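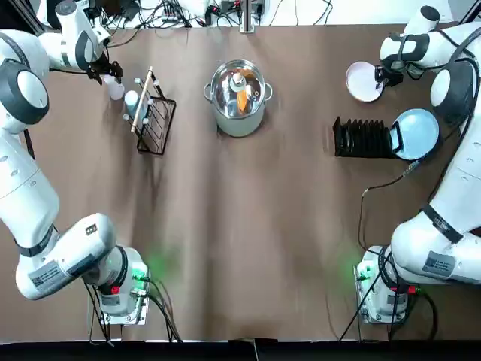 Diary / Kitchen things

I spent most of the day on the racks and the crockery, and I am writing it down now while I still remember what I decided. Caroline Makokha has been asking for a proper list before the move to Natlow, and so far all she has had from me is promises.

The brown paper is staying on the table. It is smooth and it shows crumbs, so I know when to wipe. The steel pot is coming with us. Kerubo thinks it is too big for two people, and she may be right, but I cook for four when Mutua and Tumaini come over and I don't want to be borrowing one from next door again. It has a handle each side, so I can carry it to the table full.

The wire mug rack I was less sure about. I bought it at Pacheco, 9 pounds, in the week they were clearing the back shelves, and for a month it sat in its box under the stairs. The cups go on upside down over the pegs on the wooden rod. 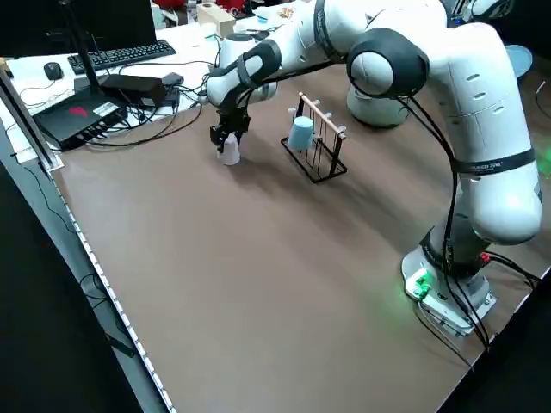

My mother stood all her cups upside down on a tea towel and I did the same for years without thinking about it. The trouble was always space. By the evening the towel had spread along the whole worktop and I was chopping onions on a corner. So the rack has earned its place and goes on the list. The pale cups are the ones I want to keep. The brown mugs from the old flat can go to Vira Melnychuk, who has asked for them twice.

Stopped for lunch at one. Bread, cheese, the end of the soup. Rang Atent about the delivery of the shelves and was told somebody would ring back. They had not by four o'clock.

After lunch I got on with the plates. The slotted holder is long and low and black plastic, and I had forgotten we owned it. It used to live at the back of the cupboard with the baking trays on top.
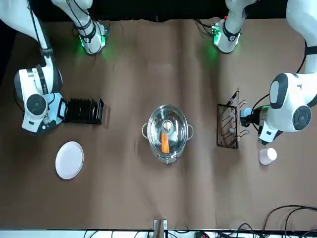 I want the plates upright in the new kitchen because the cupboard there is narrow and a pile has to be lifted out every time you need the bottom one. Measured the shelf from the drawing Mutua sent. The holder should fit lengthways with a little over. If it doesn't, it can stand by the sink and I will use it for draining.

Carrots for supper, in the pot with the glass lid. I like a lid I can see through — with the old one I was always lifting it to look. Caroline rang while I was finding the salt, and we agreed that the heavy things go in her car and the crockery in mine. She has 200 sheets of packing paper left over from the shop, so I needn't buy any.
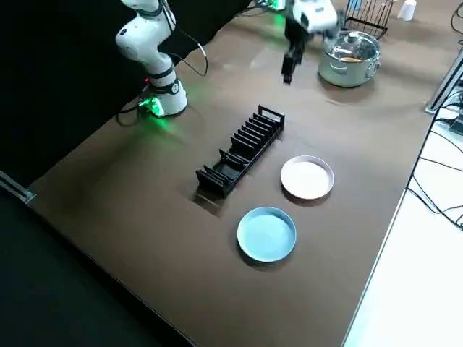 Plakska, January

Still at the old place tonight. Two plates to settle, the light blue one and the pale pinkish one. I have put them both down as keep. The pink doesn't go with anything, but it is a good size for toast. Tomorrow the cutlery drawer, then ring Atent again before ten and ask for the woman I spoke to the first time.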